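4.3 The open day as a field session

Most of what we know about how people react to manipulation robots comes from laboratory studies in which the participants have signed up, read a consent sheet and been told what to expect. Visitors to an open day have done none of this. They arrive in family groups, stay for as long as they like, talk over one another and ask whatever comes into their heads. We were keen to use that freedom, and the third session of the Clirport study was therefore run entirely during the public open day at the Fellemgate building on 2023-05-11.

The demonstration was called Jisano after the control software, and it had a single theme, cooking in a child's play kitchen. We chose a play kitchen over the bench-top blocks used in our first two sessions for a simple reason. Everyone knows what a kitchen is for. A visitor who sees a gripper close on a coloured cube has to be told what would count as a good result, whereas a visitor who sees it reach for a pot already has an opinion, and usually shares it! Children as young as four were heard giving the arm advice ("not that one, the yellow one"), and several grandparents joined in.

The doors were open for six hours and 187 visitors stopped at the stand for long enough to be included in our observation notes. Of these, 110 agreed to a short interview afterwards. Interviews were held at a table on the far side of the hall so that the noise of the next run would not distract anyone, and they lasted between two and five minutes. Two members of the team kept written notes throughout, and the notes were compared at the end of the day. Where they disagreed on who had spoken first in a group, the entry was left out of the counts in Section 5.

Each run followed the same pattern. The presenter named the task aloud, the arm worked on it without further comment, and questions were taken once it had come to rest. We had planned to keep the presenter silent during the motion, following Karunaratne's advice from the pilot, and this proved to be the best decision of the day. With no voice telling them what to look at, visitors looked for themselves. They noticed things we had long stopped seeing, such as the slight pause before the fingers close, or the way the wrist turns to clear a handle. One boy asked whether the pause meant that it was thinking. We have since heard the same question from two reviewers.

Figure 3 gives a view of the work at the stove, where visitors gathered most densely and where 14 of the longest conversations in our notes began.

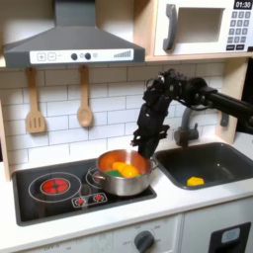

Text and figure by Ritu Nishad, for the Clirport study group

Figure 3. The arm at work over the pot on the right-hand burner, with toy vegetables inside.

The position of the fingers in Figure 3, inside the pot and just behind its right handle, was the one visitors asked about most. Many wanted to know how the arm tells the rim from the food. The polished steel added to the interest, as it picks up warm orange tones from the contents, and older children were quick to suggest that a shiny pot must be hard for a camera. We were delighted by this. It is a fair summary of a problem that took us most of the previous June.

Questions about the toy food itself were fewer but very lively. Visitors wanted to know whether a soft vegetable would be squashed, what happens to a piece left in the sink, and whether the arm could be trusted with soup. The full set of remarks, 1,864 in all, was coded using the scheme described in Section 3.2, and the results are given by age group in the next section.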